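Garden & Backyard Wildlife > Insects and Other Small Company
Thread: Moth sheet in July, is 2 a.m. really necessary

porchlight_pete wrote:
I've been running a sheet and a bulb off the back porch for 3 summers now and I have yet to see a luna moth. Everybody tells me I'm going to bed too early. I'm 61. Ten-thirty is not early, it is a medical achievement. Last night I had June bugs in my collar, a crane fly that wanted to fight me, and a great many small brown things that I'm sure are thrilling to somebody. Is it worth setting an alarm?

Mulchador wrote:
Yes. Set the alarm. Lunas come in late around here, past midnight for sure. Also what bulb? If you say "the yellow one from the porch" I'm leaving.

porchlight_pete wrote:
It is the yellow one from the porch.

Mulchador wrote:
Well, it's been nice knowing you.

Pete, that's a bug bulb. It's sold to people who don't want bugs. The fact that you got a crane fly at all says a lot about the crane fly.

tgrube wrote:
Get a blacklight. I have the Ollico one with the clamp, it's fine, the clamp is junk but you can tie it to a broom. Hang the sheet so it touches the ground and fold some of it out flat, because half of what comes in never makes it up the vertical part. They land on the lawn and sulk, and then you step on them.

And take the sheet in before sunup. The wrens here figured out mine by the second morning and treated it like a hotel buffet.
Till Grube

sedgewick_r wrote:
Going to be the grump. Why do you need a luna on a sheet? They live maybe a week as adults, they have no working mouth, and you want them to spend one of those nights walking around on your bed linen. Plant a sweetgum or a walnut and wait. I put in a walnut and got caterpillars without plugging in anything.

Mulchador wrote:
How long did you wait

sedgewick_r wrote:
That's not the point.

Mulchador wrote:
How long though

sedgewick_r wrote:
Eleven years.

porchlight_pete wrote:
See my earlier remark regarding my age.

maxi_p wrote:
I'm with sedgewick on about half of it. I run a light maybe twice a month, two hours, then off and everybody goes home. Leaving it on all night every night is rough on them, but a couple of hours won't empty the woods. Trees too, obviously. Do both.

On sheets: old cotton, white, no pattern, washed without scent or softener. I tried a fitted one once. Do not try a fitted one. The moths get in the elastic corners and you're out there at midnight turning pockets inside out like a customs officer.
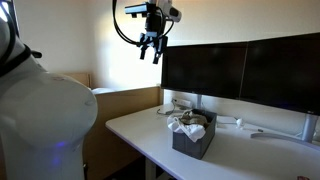 Robot arm, gripper pointing down.

Anyway, my list from the last session: 2 underwings, one io (male, very yellow, very full of himself), a rosy maple that looked like sherbet, and 200 of something in the leaf-roller line that I am not going to key out, so don't ask.
Maximiliano Prieto

tgrube wrote:
You counted 200 leaf rollers but won't key them out?

maxi_p wrote:
Counting is relaxing. Keying is work.

Fernbank wrote:
Can I ask a dumb one. My daughter found a big green caterpillar on the birch and we have it in a jar with some birch leaves. It has quit eating and is marching in circles. Is it dying?

Mulchador wrote:
Not dumb. Probably wants to pupate. Put some leaf litter in the bottom, leaves an inch or two deep, a bigger container if you have one, and leave it alone. If it goes kind of reddish brown, that's normal. Don't let the leaves get bone dry and don't let them get swampy.

sedgewick_r wrote:
Or put it back under the birch, where it already had all of that for free.

Fernbank wrote:
She's named it. It's not going back under the birch.

sedgewick_r wrote:
What did she name it?

Fernbank wrote:
Truromska. I have no idea. She's five.

sedgewick_r wrote:
All right, that's a good name. Keep it out of the sun.

porchlight_pete wrote:
Update. Blacklight ordered. My wife has agreed to give up one sheet on the condition that it never comes back in the house, which she said looking at me and I think may have covered me too. Alarm is set for 1:30.

Does anyone wear anything special? I'm asking on behalf of my collar.

tgrube wrote:
Button it. Hat with a brim. Headlamp on red or you'll be wearing the whole catch on your forehead.

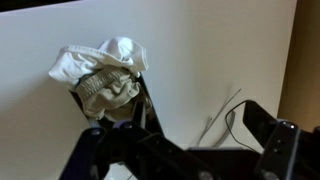 Pinned by moderator: before you post in this thread

Put your state or region in the post. "My yard" is not a range map.
ID requests go in the ID board, currently 3881 posts deep, so please search first. Yours is most likely a tussock moth.
Don't handle fuzzy caterpillars to find out whether they sting.
The light versus no light argument has its own thread. sedgewick_r knows where it is.

porchlight_pete wrote:
1:52 a.m. No luna. Crane fly is back.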